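Notebook > Drunthorpe bench > Faults

April, about 4 pm. Left jaw slipping on the wardrobe door
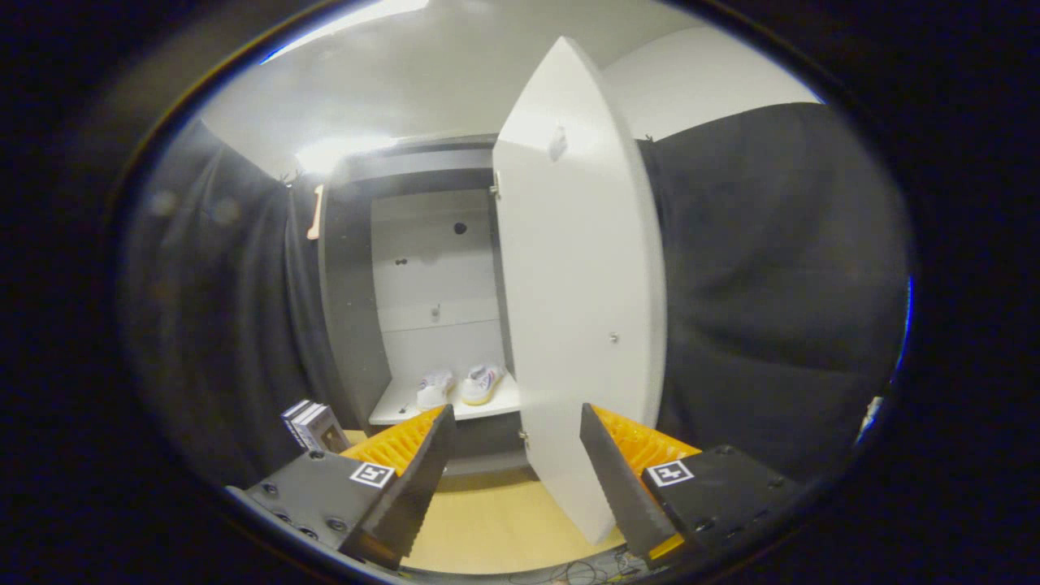

Why does the left jaw let go partway through a pull? The set screw in its linkage is backing out, so the finger gives as soon as the door loads it sideways.

Took me most of the afternoon to get there, I'll admit. I was so sure it was software! Rostam Shahbazi had me go through the width log from take 2,179 first, and the two fingers drift apart by 3 mm right where the hinge gets stiff (he was very calm about being right). The tags track fine, so I've stopped blaming those.

Then I put a hex key on the screw and it turned with no effort at all. We're past 1,000 door pulls on this linkage and the last check in the book is at 400, which, yeah, my handwriting.

The safety bit: when the jaw gives, the door swings back hard, and it got Princess Cabrera on the knuckles this morning. Small bruise, she's fine, it's written up. No more door takes with this gripper until it's fixed, please, even quick ones.

Medium threadlocker going on tonight, overnight cure, then I'll retest on the same door. I also want a paint line across the screw head so we can spot it moving. Still don't know if the right side is doing the same thing, haven't opened it yet.

Comments

Princess: Knuckles OK. Check the right one before you glue anything!

Rostam: Send me the log once you've retested.

Recent entries
Nondo drawer slides, round two
Botach charger trips again
Spare finger pads, where they live now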